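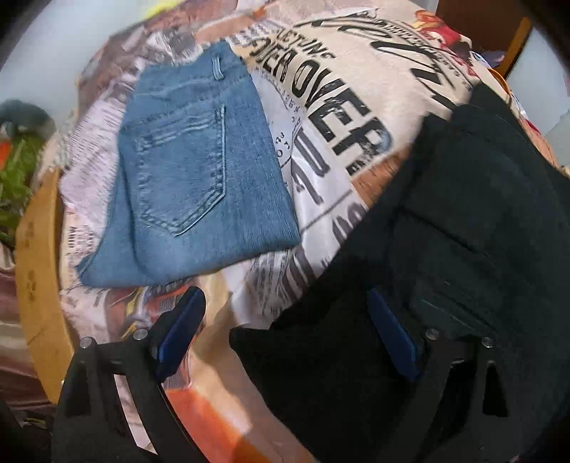 Section 4. House rules for folding sessions with the hand-held gripper

I wrote this section after my own first fortnight with the Nekido hand tool, when I did nearly everything wrong that a person can do with a pair of trousers. Sections 1 to 3 got you charged up, paired and calibrated, so I'll assume the green light is on and you're itching to start. Read this bit first, please! It's short, and most of the recordings we send back break one of these rules.

4.1 Before you pick the tool up

1. Check both finger pads. Press each one with your thumb and try to slide it sideways. If it moves at all, stop and go to 4.5.

2. Check the screws at the finger joints with the small key from the lid pocket. Finger tight isn't tight enough, but don't lean on the key either. The frames are softer than they look.

3. Wipe the lens with the dry cloth. Not your sleeve (I know, I know).

4. Empty the pockets of every garment. Do up zips and buttons. Coins and keys scratch the pads, and a hidden tissue will make a mess of your whole afternoon.

5. Clear away anything with someone's name or address on it. Letters, parcels, school bags, all of it. Our privacy rule covers the whole room, including whatever is lying three feet behind your work.

Note: You don't need a plain surface. A bed, a sofa or a patterned throw is fine, and we'd like plenty of them. Leave the cover as you normally have it, and don't swap it halfway through a session.

4.2 Folding

1. Start the recording with the fingers open and hold still until you hear the second beep.

2. Pinch the cloth near an edge or a seam. On jeans I go for the waistband or the bottom of a leg, and I keep off the belt loops — they catch behind the pad and then you're stuck there tugging.

3. Lift, fold over, lower, open. Let the cloth settle before you move away. If you whip the tool back too soon the top layer comes with it.

4. Keep your free hand out of the way unless the task card has a two-hand mark on it. Smoothing a crease with your palm counts as using your hand, even a quick one.

5. Put the finished piece down where the next one won't land on it, and leave the stack alone until the card tells you to build it.

6. If a fold goes wrong, carry on and put it right with the gripper. Don't stop and start again. Nayeli Cuadros, who checks our recordings, would much sooner have a wonky fold with an honest repair than a gap in the middle.

Caution: Dark clothes are harder to work with than you'd expect. The fingers are dark too, and against black cloth you can lose track of where the tips are. Slow down, turn on another lamp, and bring the pads in from the side so you can see them meet.

4.3 Limits

One session is 200 folds at most, and then you rest your wrist. I mean it. A set of pads is good for 1000 folds, so that's five full sessions and then a fresh pair, however nice the old ones look.

Caution: Keep fingers, hair and pets away from the closing pads. The squeeze isn't strong but it does pinch.

4.4 Writing it up

Fill in the log before you put the tool away. We need the card number, the garment type, the fold count and anything odd that happened. Drops and snags go in as well, even the embarrassing ones.

4.5 Loose or worn pads

Switch off, take the pad out as shown in Section 2, and fit a new one from the Werkholm spares bag. Run the calibration again afterwards. If the new pad is loose too, put the tool back in its case and ring Cremilda Siqueira on extension 298.

Changed in June 2019: session limit added to 4.3, pocket rule moved to 4.1.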